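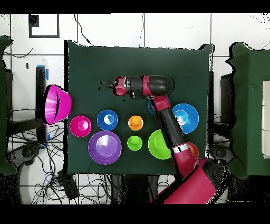
The red and black arm over the green table, gripper open, at the Wita open day.

Home Reviews Visits Workshops About
Search this site Go

Wita open day, October: review by Velimir Kovačević

I went to see the dish sorting demonstration, which ran from 3 in the afternoon in the back room. Entry was free and the talk lasted 29 minutes. Snežana Perić gave it and took questions as she went.

The job is simple to explain. Plastic bowls and cups are put out on a cloth and the arm has to pick them up and stack them by size. Perić said small cups are easier than wide, flat dishes, as the two thin fingers need a rim they can get hold of. 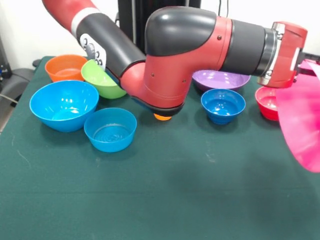

Bowls at both ends of the table, with the elbow joint between them.

My main complaint is the view. The arm is bulky for a table this size — the elbow and forearm hide a good part of what is underneath — and a screen for the back rows would help. I would also have liked a printed sheet with the test results.

On the good side, the staff were open about failed grips, and Bujar Popescu spent seven minutes on my question about the controls. Worth the trip if you like to see work in progress. Anyone wanting a finished product should wait.

Contact us | © Dornenow | Back to top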